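Equipment planning meeting - minutes
Reading time: 2 min

Present: Mererid Nicholas (chair), Caradog Bevan, Mei Crenshaw, Dilwyn Powell
Apologies: Prys Bowen

1. Minutes of the last meeting
Agreed with one correction. The quote from Sikov was for gripper pads only and did not cover the fingers.

2. Small parts sorting

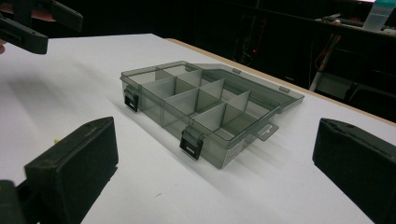
Compartment box with the lid open, both pictures.
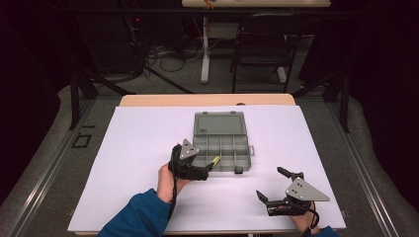

Does the budget for this year cover a second table?
The budget covers the frame and the top. Grippers for it would have to come out of next year's money, unless the spares line is left unspent.

Caradog said he would prefer to wait and buy the whole table in one go. Mei pointed out that the frame has the longest delivery time and could be put together while the rest was on order. Agreed to order the frame and top now. Dilwyn to place the order with Aksoy, who supplied the first one.

3. Hand-held grippers
Two quotes received. Lerkance will supply a pair with cables and mounting plates, delivery in 17 working days. Teltarley are cheaper but sell the plates separately, and Dilwyn has not yet been able to get a price for the plates out of them. Mererid asked that the two quotes be put on the same footing before anyone decides. Dilwyn to ring Teltarley again and bring both totals to the October meeting.

Mei asked whether the plates from one maker would fit the other's grippers. Caradog thought the hole spacing was different but had not measured it. He will check against the drawings.

4. Consumables
Caradog has been through the stores list. Finger pads are the main cost and we have been buying them in small lots at full price. Sikov give a lower rate on orders of 35 or more. Agreed to buy 35 and see how long they last.

Compartment boxes: two more wanted, same pattern as the present ones, so that the divider positions match. Mei said a different make would mean setting out the task sheet again. A limit of £300 was set for boxes and small parts together, to run to the end of the financial year. Anything over that to come back to this meeting.

5. Storage
The cupboard by the door is full. Prys had sent a note asking for a lockable cabinet - Mererid was in favour but wanted to know where it would stand. Held over until Prys can attend.

6. Any other business
Dilwyn reported that the Lerkance invoice for cable repairs was wrong and has been sent back. A new one is expected.
Mei is away for the first part of October and will send her figures in beforehand.

Next meeting in October, 2 pm, same room.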